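Ribbing (surface pattern)

From Cleltia, the open reference for making and materials
Last edited 11/22/25 by Shuk-fan Chou

Ribbing is a pattern of raised parallel lines on a surface, separated by grooves. It is one of the oldest and most widespread of all surface patterns, found on seashells, pots, corduroy trousers, jar lids and the soles of shoes. Few patterns do so many different jobs with so little material!

In nature

Scallops and cockles are the best-known ribbed animals. Their ribs fan out from the hinge and stiffen the shell, so that a thin wall can stand up to a good deal of knocking about on the seabed. Many cacti have ribs of a different kind, which open and close like a concertina as the plant takes up water and uses it. Celery and rhubarb stalks are ribbed too, and anyone who has pulled the strings from a stick of celery has met the tough strands that run just under the ridges.

In pottery

Throwing on a wheel leaves gentle ribs by itself, because the potter's fingers climb the wall in a spiral as the pot turns. Some potters smooth these away with a flat tool (confusingly, also called a rib). Others make the most of them, and the results can be wonderful — a glaze that breaks thin over each ridge and pools in the grooves gives two colours for the price of one. The Tratbridge Pottery Museum keeps 70 ribbed storage jars, and its handlist, compiled by Brenda Goodall, sorts them by the tool used. Jar 2111 is the favourite of many visitors, with ribs so even that it was long taken for moulded ware.

In cloth

Knitted ribbing is made by switching between knit and purl stitches along a row. The purl columns sink back and the knit columns come forward, and the fabric draws in and springs out again when pulled. Cuffs, collars and sock tops depend on it. Corduroy is built quite differently: extra threads are woven in, cut, and brushed up into soft cords known as wales. A low wale count means fat, chunky cords. A high one gives needlecord, which is fine enough for shirts.

In building

Corrugated sheet is the grandest ribbing of all. A flat sheet of thin iron flops under its own weight, yet the same sheet pressed into waves will span a shed roof. The market hall at Imrie still has its original curved roof, laid in 7 bays.

For grip
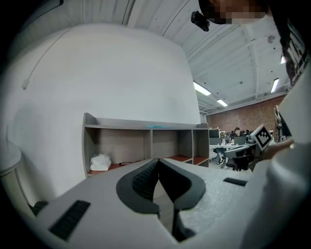
Ribbing for grip works best when the ridges run across the direction of slip, as on stair nosings and the handles of old bicycles. Depth and spacing vary enormously, and so does the angle at which the ridges are laid. A black rubber strip with fine parallel ridges, lying on pale grey plastic, gives fingertips a very different feel from the smooth casing beside it, and the change can be found by touch alone. Coarse ribs suit boots and gloves, while finer ones tend to be used for lids and small tools.

See also

Corrugation
Fluting
Knurling
Prika ware
Wale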